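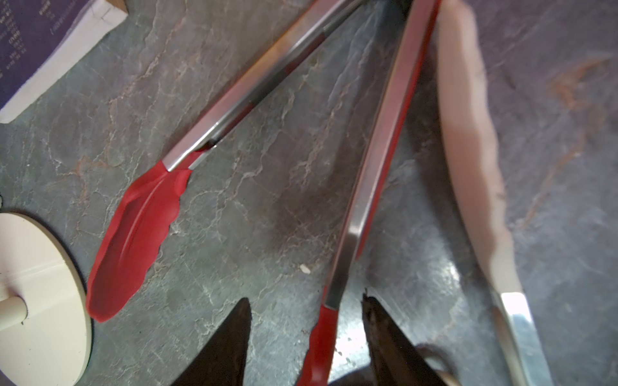 3.2 Where people put things down

I got interested in resting spots when I was doing the home visits in Sowerby and Pasedstead, mostly since I kept asking folks about recipes and they kept telling me about their counters instead. My question in this section is a small one: when a cook sets a tool down halfway through a job, what decides the place? I went in expecting habit to win every time. Tongs turned out to be the tool I got the most talk about (I could have filled the whole paper with them!). A pair like the one in Figure 4, steel arms and red silicone tips laid straight on the stone, splits a room fast. Some cooks were fine with the tips touching the counter, and others told me they'd never do it and then did it while we were chatting. I coded both the answer and the act, and where they disagreed I kept the act.

Figure 4. Tongs resting open on a gray marbled counter.

I visited 9 homes in September, and each cook kept a diary for four weeks afterward. That gave me 200 entries I could use, all sorted with the Cekero scheme from Section 2. The diaries are messy and I love them. One cook in Pasedstead wrote half a page on a spoon rest she hates and still uses every night.
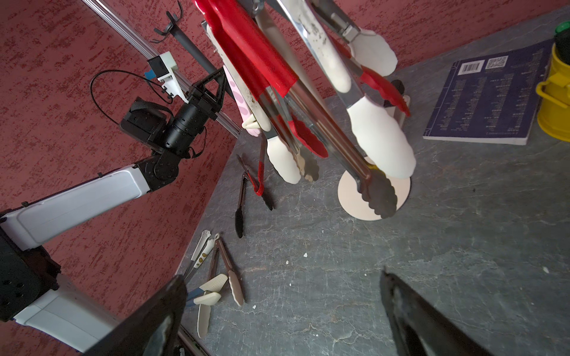
Cleaning is the part I underestimated. In the Fencombe pilot I treated wiping down as something that happens after cooking, one neat step at the end, and the diaries made a mess of that idea. People wipe when they notice something, and what they notice depends a lot on the surface. Pale veining like you get on this gray marble is pretty forgiving – three small white crumbs can sit there among the whitish streaks and not bother anyone. Cooks with plain dark counters wrote about crumbs far more often, and they also moved their tools more to wipe under them. So I now log surface pattern next to resting spot, and I've gone back and added it to the pilot entries wherever the notes let me. The spoon rest entries are handled separately in Section 3.3.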